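Tips for the Packing Room, Now That It Has Machines In It
Workshop and household hints from Stamatia Kyriakidis

Regular readers know I spent 13 years packing gift sets by hand at Drestwood before Hamix put two picking arms on the line last September. I still work there. So do most of us, though half the job titles have changed and one of them now has the word "flow" in it.

People keep asking me for tips on sharing a workbench with automation, so I have collected what we've learned. A good deal of it works at home too, especially if you pack parcels on the kitchen table.

Give everything a tray

An arm likes a thing to be where it was last time. People claim to like this too, and then put the tape gun on the radiator. We went over to shallow trays with low sides, and the arms got better at their work and so did we. At home, the lid of a shoe box does very well. Line it with plain paper so small parts show up. White is best, unless you pack cotton balls.

Label the side, never the top

The top gets covered. Write on the side in thick marker, big enough to read from a step away.

Wipe the pads

Rubber finger pads pick up dust, glitter and the glue from price stickers. A barely damp cloth at the start of the shift is enough. Don't use window cleaner on them, and ask the maintenance desk before you try anything stronger. The same cloth trick works on kitchen tongs with silicone tips, and on the rubber feet of a mixer that has started to wander.

Learn what it hates

Ours hates cellophane, anything tipped on its side, and a certain soap shaped like a seashell. The training booklet says it handles "mixed goods." So does my mother's purse. Keep a list by the station of what gets sent to a person, and let the people at the station write it. The first list came down from the office and had candles on it, which the arms pick up beautifully. Seashells were missing.

Slow down on purpose

When the arms came in, the target went up by 30 boxes an hour, and for the first week we all tried to keep pace with something that doesn't need a drink of water. Wrists went first, then tempers. What helped was a buffer shelf between the arm and the packer, holding some 90 finished trays. It fills while you stretch and empties when you come back. If you're dealing with a bread machine, a dryer or a teenager, a spare surface works in much the same way.

Practice with the awkward stuff

New people at the Skarnamville site start on hand-held grippers before they go anywhere near the line. You squeeze, the jaws close, and you find out fast how much your own fingers were doing for you without being thanked. Begin with lumpy household things, one at a time, in a shallow lid. Bottles later. Leave a clear space on each side so the jaws have room to open.
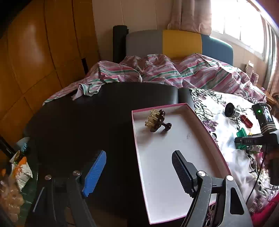
Keep the cable behind your elbow and off the cloth if you can manage it. And take your time with handles. Everybody goes for the handle, and on a top-heavy item that's the end that swings. Go for the middle, close gently, lift a finger's width and wait a moment before you carry it anywhere.

Ask where the hours went

Less a tip for the bench than for the break room. When a machine takes over part of your day, ask what the freed-up time is for, and ask early. At Drestwood it was going to be "quality." We got a quality checklist and, after a little persistence, two proper chairs. The chairs have done more for quality.

Over at Tsakiris they swapped stations every 2 hours from the start, so everyone learned to clear a jam and the same person wasn't stuck feeding trays all day. We copied them in the spring. I recommend it, even if you end up, as I did, on labels right after lunch.

Next month: getting packing tape residue off a wooden table, and whether peanut butter is worth the smell.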